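Forum Haushalt & Küche › Ordnung und Aufbewahrung
Thema: Drahtgestell mit zwei Ebenen — wer nutzt so was für Vorratsdosen?

kellerkind_49
Mittwoch, 3. September 2008
Hallo zusammen,
ich muss das jetzt mal loswerden, weil ich mich seit dem Wochenende so darüber freue! Ich habe meine Vorratsdosen endlich vom Stapeln erlöst. Vorher standen die immer zu viert übereinander, und natürlich war das, was ich brauchte, ganz unten. Jetzt steht so ein kleines Drahtgestell auf der weißen Arbeitsplatte, die durchsichtige Dose kommt hinein, und ich sehe sofort, was noch da ist.

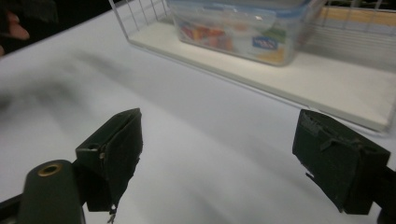
Das Schöne ist, dass man die Dose einfach nach vorn herausziehen kann, ohne vorher etwas anderes anzuheben. Früher habe ich beim Kochen ständig Türme umgebaut (und einmal die roten Linsen komplett hinter den Herd gekippt, mein Mann findet heute noch welche). Meins ist von Zondero, gekauft im Mai im Ausverkauf. Habt ihr auch so eins? Und was stellt ihr obendrauf?
Liebe Grüße

Burkhild
Ja!! Ich habe gleich mehrere davon im Vorratsraum und würde sie nicht mehr hergeben. Unten die Dosen, oben Tütensuppen und Backpulver. Bei mir ist unten immer eine flache Platte drin, sonst kippeln die kleinen Dosen auf den Drähten. Das war am Anfang echt nervig.

Topflappen77
Ich bin da nicht so begeistert. Hatte eins von Burkeo und fand, dass es vor allem Platz wegnimmt. Gute Dosen kann man doch stapeln, dafür haben sie ja den Rand im Deckel. Zwei Dosen aufeinander brauchen weniger Höhe als eine Dose mit Gestell drüber, rechnet das mal nach.

kellerkind_49
@Topflappen77: Bei zwei Dosen gebe ich dir recht. Aber oben auf dem Gestell liegt bei mir ein Tablett, und das ist dann richtige Abstellfläche. Da kommt beim Kochen der Löffel drauf, die Gewürze, der Einkaufszettel. Auf einem Dosendeckel rutscht mir das alles runter.

Izzati Pasaribu
Darf ich mich einmischen? Ich bin mehr so die Beschrifterin :-) Bei mir bekommt jede Dose einen kleinen Aufkleber, und zwar auf den Deckel UND vorn auf die Seite. Solange die Dose im Gestell steht, liest man nämlich den Deckel nicht, wenn ein Tablett darüberliegt. Deckelfarben helfen auch sehr: Hellblau ist bei uns Nudeln, Grün ist Tee, Rot ist alles, woran die Kinder nicht sollen. Meine Schwiegermutter hat das System beim letzten Besuch gründlich durcheinandergebracht, aber sonst klappt es wunderbar.

Topflappen77
Und wenn der Deckel mal kaputtgeht? Dann hast du Nudeln unter Grün.

Izzati Pasaribu
Dann gibt es eben Teenudeln.

Burkhild
Noch was zum Tablett, weil das oben kam: Nehmt eins mit kleinem Rand und möglichst so breit wie das Gestell. Ich hatte erst ein zu schmales, das ist dauernd verrutscht. Das jetzige liegt fast von Seite zu Seite auf und lässt sich viel leichter abwischen als das Gitter. Weiß auf Weiß sieht auch einfach schön ruhig aus, finde ich — gerade auf der hellen Platte.

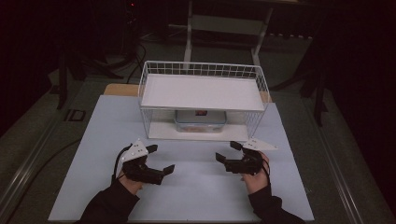 mopsfidel
Hallo, lese schon länger mit. Wie bekommt ihr denn den Draht wieder sauber, wenn sich in der Küche so ein Fettfilm draufgesetzt hat?

Burkhild
Am besten in der Badewanne oder im großen Spülbecken mit heißem Wasser und Spülmittel einweichen, dann mit einer alten Zahnbürste in die Ecken. Keine Scheuermilch, die macht die Beschichtung matt, und an den Kreuzungen fängt es dann irgendwann an zu rosten. Hinterher gut abtrocknen und erst wieder einräumen, wenn auch die Unterseite trocken ist.

Topflappen77
Genau an den Kreuzungen ist mir das von Burkeo nämlich gerostet. Deshalb bin ich so ein Miesepeter bei dem Thema.

kellerkind_49
Ach so, das verstehe ich dann natürlich! Stand deins neben der Spüle?

Topflappen77
Direkt daneben, ja. Vielleicht war das auch nicht besonders schlau von mir. Ich habe im Keller noch ein altes von Hivitz, das hole ich mal hoch und stelle es auf die andere Seite. Aber versprechen tu ich nichts.

mopsfidel
Danke für den Tipp mit der Zahnbürste, wird gleich heute Abend ausprobiert! Passen bei euch eigentlich auch die hohen Müslidosen rein?

Burkhild
Die ganz hohen leider nicht, die stehen bei mir daneben. Unbedingt vorher messen, und zwar mit Deckel.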